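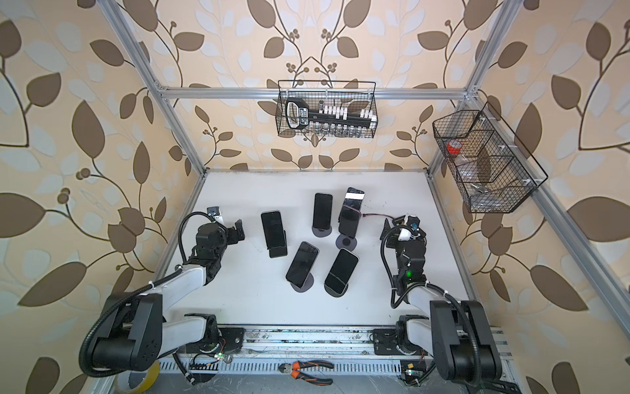

Lougher Valley Rain Gauge Readings

README, last touched 10/14/19

Daily rainfall readings typed up from the paper books kept at Lougher and Drorley. One row per gauge per day. Free to use, say where you got it.

What's in the folder

readings.csv - the main file, 1,955 rows
gauges.csv - where each gauge sits, height above sea level, who read it
gaps.csv - days with no reading, 139 of them, with the reason if the book gave one
notes.txt - anything written in the margins, copied as is, spelling and all

Columns in readings.csv

date - year first, then month, then day. Is the day the gauge was emptied, normally nine in the morning. So the rain mostly fell the day before. We have NOT shifted it.
gauge - L1, L2 or D1
mm - rainfall in millimetres, one decimal place
orig - what the book says, in inches if it was inches
flag - blank, or one of the letters below
typed_by - initials

Flags

T = trace. mm is set to 0.0 but it wasn't a dry day, don't count it as one
A = more than one day's rain in a single reading. Reader was away, usually
S = snow, melted then measured
Q = can't read the handwriting for certain. Best guess given
X = Typed as written but we don't believe it

1,846 rows have no flag at all. If you only want the easy stuff use those, but your monthly totals will come out low as most of the A rows are wet spells.

Who did what

Books lent by Dilwyn Gwilliam, who read L1 himself and has the neatest hand of anyone here. Typing: Osian Dafis (OD) and Chun-yin Liao (CL). Rhodri Bowen (RB) did D1 and all the checking against the Feltthorpe gauge. Scripts for inches to mm by Baltasar Tapia.

Checking

244 rows typed twice by different people and compared. Mismatches mostly 1 and 7, also decimal points gone missing in OD's first batch. Fixed. The rest has been typed once only so expect a few slips still in there. Also looked at any day where L1 and L2 were miles apart, they are just across the river from each other so shouldnt be.

Known problems

L2 was moved away from a hedge partway through. Before the move it reads low in a westerly. No correction made. Date of move is in gauges.csv.

D1, February. Two pages stuck together, got them apart but the ink has come off on one. All Q.

Inches were rounded to two places in the books, so don't read much into the last digit of mm for those rows.

Clocks: no idea if readers stuck to nine all summer or shifted with the clocks. Dilwyn says he shifted. Drorley, unknown.

Feltthorpe readings are not included, not ours to hand out. Ask them.

Opening it

Plain comma separated, UTF-8. If your spreadsheet turns the dates round, import as text first and then convert. Blank mm means no reading. It doesnt mean zero, please don't fill it with zero, somebody did this with the last version and got a drought.

To do

- Barnetport book, one volume, promised but not seen yet
- second typing for the rest of L2
- work out what "g.o." means in the D1 margins (gauge overflowed? gone out?)
- split A rows over days? RB says no, leave them. Left for now

Corrections

Send the date, the gauge and what you think it should say. Will check against the book and put it in the next version. Old versions stay in the archive folder, don't link to those.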